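Household Tips
Drinks Bottles: Opening, Keeping and Reusing

Posted March 11, 2026

Stiff screw caps

Dry the cap and your hands first. Most caps that won't shift are only slippery. Stand the bottle upright on a firm table, hold the body low down with one hand and turn the cap with the other. Squeezing the middle of a full bottle pushes the drink up into the neck, and it comes over your fingers as soon as the seal goes.

A wide rubber band round the cap gives a better grip. So does a rubber glove. If neither works, run the cap under the hot tap for half a minute, dry it and try again. Don't use pliers on a thin plastic cap. They split the side and it will never seal properly.

Where to put the cap

Lay it on the table with the top facing down if you are going to put it back on, so the inside stays off the surface. Keep it well away from the edge. Caps roll, and they go under the cooker.

Keeping an opened bottle

Bottled tea, juice and milky drinks should go in the fridge once opened, with the cap on tight. Follow the label for how long. If several people share the fridge, write the day on a strip of masking tape and stick it on the shoulder of the bottle. Pen rubs off bare plastic.

Drinks with bits that settle want turning over gently a few times before pouring. Check the cap first.

Washing out for reuse

Rinse straight away with cold water, then half fill with warm water and a drop of washing-up liquid, cap and shake. Sweet tea leaves a smell if left overnight. A teaspoon of bicarbonate of soda in warm water, left for an hour, usually clears it. Very hot water will pull a thin bottle out of shape. Dry upside down with the cap off.
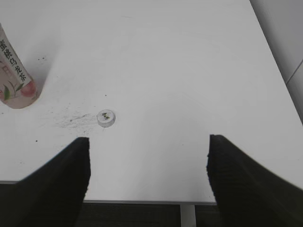
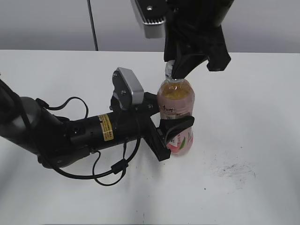
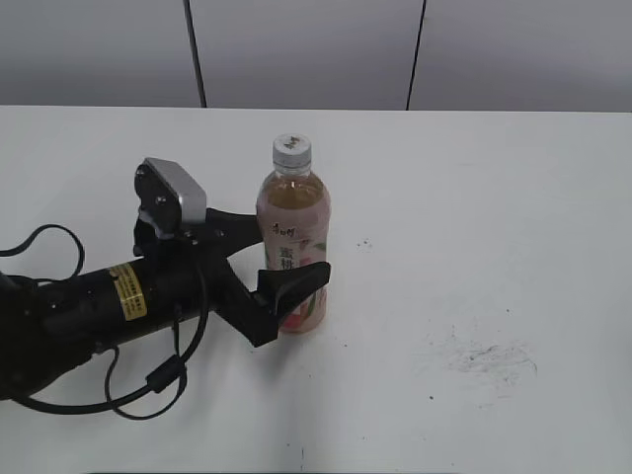
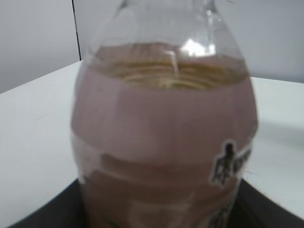

Photos: Terkik

Labels

Paper labels soak off in warm water. Plastic sleeves need snipping at the top edge with small scissors, then they tear down in one go. Leftover glue comes away with a little cooking oil on kitchen paper.

Our 900 ml bottles have done well as watering bottles for seedlings, with four holes made in the cap with a hot needle. We start saving them in September.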